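Packing reuse pilot: where we've gotten to
6 May 2021

Hi all, and thanks for being so patient with me on this one! You asked for a plain update on how the Mevano money is being spent, so I'll skip the charts this time.

The short version is that we're on schedule and a bit under budget. Since January we've taken in 164 used cardboard boxes from the shops on our street and from the Charpentier warehouse, and 87 of them have gone back out the door with a new order inside. The rest are either waiting for a match in size or have been flattened for recycling. I had hoped for a better split, but the small boxes go fast and the big flat ones just sit there (nobody orders anything that shape, apparently, except the picture framers).

The grant was $2000. Most of it went on shelving, paper tape and the Urkero tape dispensers, which I love. We bought 4, one for each packing station, and they've made the afternoons so much calmer. There's still enough left for a second round of tape and a decent set of box knives.

Now for the part I'd like your opinion on. Sorting takes longer than I told you it would. I wrote in the proposal that a box could be checked in a few seconds, and that's true of a clean one with all its flaps. The trouble is with the in-between ones, where the big panels are fine but a flap has torn away and the corrugated part is showing.

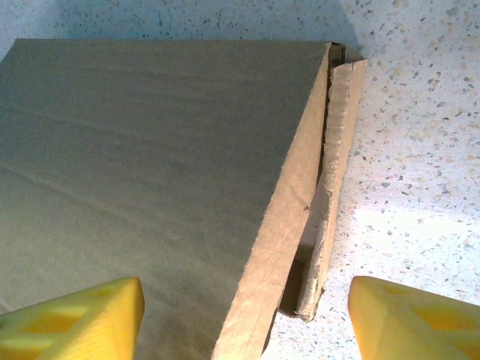 My first instinct was to tape everything and send it out, and for light orders I still think that's okay. For anything heavy I'd like to set a firm rule: a ripped flap means the box gets cut down for dividers and padding. Dotix, who handle our deliveries, would be happier with that too. Smudges and small scuffs I'd let through, as long as the label sticks.

If you agree, I'll write the rule up on one page and tape it over the sorting counter. I'd also like to move a little of the leftover money into a better cutting mat, so please let me know if that needs a form. The next batch from the warehouse is already promised to us, and I'll send the new totals once it's been sorted.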